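4.2 Hand setup and fingertip maintenance

Print this article | E-mail this article

The cell at Clunesstead consists of one two-armed robot with a five-digit hand on each arm, operated at a household table. The hands are serviced in place. Removing a hand from the wrist invalidates the wrist camera calibration, and restoring that calibration takes longer than any of the fingertip work described in this section. All values refer to the configuration used from December onward.

Each session starts with a homing routine in which both hands are driven fully open and then closed to the mechanical stop, one digit at a time. Joint offsets are stored at both ends of travel. If the stored offset of any joint differs from the previous session by more than the limit in Table 3, the tendon on that digit is retensioned and the routine is repeated. Tension is set with the hand unloaded and the palm facing down. We found that setting it with the palm up left slack in the outer digits after the first few grasps.

Fingertip pads are inspected after every 200 grasps and replaced after 600, whether or not wear can be seen. Pads replaced on condition alone gave uneven contact readings between digits of the same hand, and the policy trained on those readings closed too hard on thin rims. The replacement procedure is as follows. The digit is extended, the tip shell is released, the pad is drawn off along the axis of the digit, and the seat is wiped with a lint-free cloth. The new pad is pressed home and held for 46 seconds. The contact baseline is then recorded with nothing touching the hand.

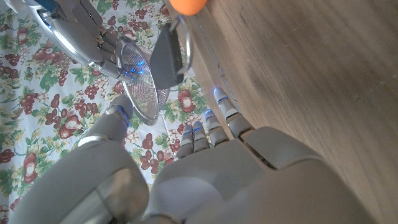

Figure 6. Strainer handling at the table, seen from the wrist camera.

Object choice for the post-service check was governed by the need to load the tips unevenly. Rigid blocks and cylinders passed almost every hand, including two in which a pad had been seated off axis. Kitchen tools with a narrow grip and an overhanging mass were more sensitive. The wire-mesh strainer in Figure 6 combines a flat dark handle with a round metal rim, and a hand that wraps the handle can also bring its fingertips against the rim. A badly seated pad then appears as a difference in baseline between neighboring digits once the strainer is released. The mesh was less convenient for the vision system, as the printed cloth shows through it and the segmentation mask tended to break up over the fruit pattern. We kept the cloth and excluded the mesh area from the mask.

The wrist camera is cleaned before the pads are replaced, so that residue from the cloth does not reach the new pads. Exposure is locked after cleaning with the tip lights on. Automatic exposure was abandoned early, as the blue tip lights shifted the white balance whenever several digits entered the field of view together.

Over the reporting period the cell completed 3,685 grasps. Faults traced to the hands fell into two groups, tendon slack and pad seating, with the former confined to digits serviced before the palm-down rule was adopted. Cable routing at the wrist was left as supplied by Salminen. The service log is kept in Trolluta and indexed by digit, which allowed pad changes to be matched to the grasp records without manual alignment.

Reader comments (3)

V. Kettunen: Is the baseline recorded with the arm parked or at the working pose? On our hands at Sodatska the reading drifts with wrist angle.

Kauko Saarinen: Working pose. It should have been stated in the text.

V. Kettunen: Thanks. Table 3 is missing from the print version.

Print this article | E-mail this article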